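House rules for a robot that works on a kitchen counter

10/1/19

I have been meaning to write down the rules we use at work, partly so I can send people a link in place of a long email. We are a small group and most of our jobs are done on ordinary worktops, with ordinary cups and plates. The project is called Plurna. The rules started as five lines on the back of a delivery note and have grown since, mostly after small accidents.

None of this replaces the proper standards. If you work with arms you should have read ISO 10218, and the technical specification on collaborative work that goes with it, ISO/TS 15066. The trouble is that they are written with a workplace in mind, where someone has done a risk assessment for a known job with known parts. A kitchen changes every time somebody makes a drink. So what follows is the layer underneath, the things we do every day before the arm is allowed to move.

The first rule is that one person has the stop button and does nothing else. They don't take notes or watch the screen. We used to let the person running the program hold it as well, and that worked until the day it didn't: a stack of saucers went on the floor while he was scrolling through a log. The stop goes in the hand. A button on a bench two steps away is two steps too far.

The second rule is about speed. Any new motion is run at low speed the first time, with no liquid anywhere on the counter. Then it is run at low speed with water. It only gets faster after that, and it only gets coffee when whoever is on the stop agrees. People find this dull. We had a visitor from Lacerda who asked why it took all morning to move a cup, and I didn't have a better answer than that we had not had to replace a cable for a while.

Third, liquids and mains. This is the one I get asked about most, because a kitchen puts them side by side. Our rule is that every plug stays in a wall socket and nothing is run off an extension lead lying on the worktop. Leads should go up and back, away from where the gripper travels. In practice they never stay there. Grinders get turned round, somebody moves the scale, and a loop of flex ends up in the middle of things again. So we look before every run, and the person with the stop is the one who looks.

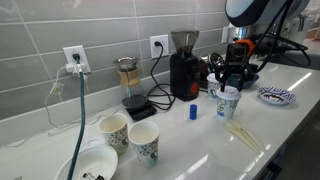 Lids are the next one. A cup that is going to be picked up with a hot drink in it has a lid on. Open cups can be out, but they are empty or they hold cold water, and the arm's path is planned so it doesn't pass over them. I know the lid makes the grasp a different problem, and a couple of people have complained that it is cheating. If your research question is open cups, fine, write a separate assessment and use cold water. I have had warm coffee down a forearm from a paper cup that was squeezed a little too hard, and I would not like it to have been hotter.

On grip force: paper cups vary more than you would think, even from the same box. We set the force on an empty cup, then check it on a full one, then write the number on the run sheet. We do this again for every new box. The last one was a box of 57 and we lost five to testing, so budget for that. Cups that have been squeezed are thrown away. They go soft at the seam and the next person won't know.

Glass is allowed, but the gripper doesn't touch it unless glass is the task. This took some arguing. Anodwood, who lent us bench space in February, had a flat ban on glass within reach of an arm, and I can see the sense in it. For us it would mean taking away half of what is on a normal kitchen counter, and then we would be testing on something else. What we settled on is a no-go volume drawn round each glass item in software, wider than the item by 5 cm on every side, and checked by driving the arm slowly to the edge of it at the start of the day. If somebody moves the glass, the check is done again. Moving it "just a bit" counts as moving it.

Then food. If a drink has been handled by the gripper, it doesn't get drunk. The fingers are wiped down before and after each session, but they are not food grade, and neither is the grease in the joints. We keep one shelf of crockery for people and the rest is for the robot, and the two are washed separately. I would like to say this has never gone wrong. We now keep the people's mugs in another room.

The run sheet is a single page. It has the date, who had the stop, the top speed, the grip force, what was on the counter, and a box for anything odd. The box is the useful part. I went back through 117 sheets before writing this, and 38 of them had something in the box. Most were cables. A fair number were things being knocked by a sleeve or an elbow while someone was resetting, which has led to the newest rule: the arm is parked and braked before any hand goes over the counter, even to straighten a cup.

I will admit that the parking rule is the one people skip. It adds time to every reset, and when you are doing a lot of resets in a row the temptation is to reach round. We tried a light curtain made by Rilico along the front edge, which stopped the arm whenever a hand came through. It did the job but it also tripped on every apron string and dangling lanyard, and after a week it had been switched off so often that I took it down. A guard that gets switched off is worse than a rule people grumble about – at least with the rule they know they are breaking it.

There are two things I have not sorted out. One is noise. A grinder is loud enough that you can't hear a joint start to complain, and hearing is half of how we catch problems early. For now we don't grind and move at the same time. The other is what to do about tidying. Some of us think the counter should be cleared and wiped between runs, and some think that old cups and a bit of residue on a saucer are exactly what the robot has to cope with. At the moment we leave the clutter and wipe up anything wet. I will probably change my mind about that, and the page will be updated when I do.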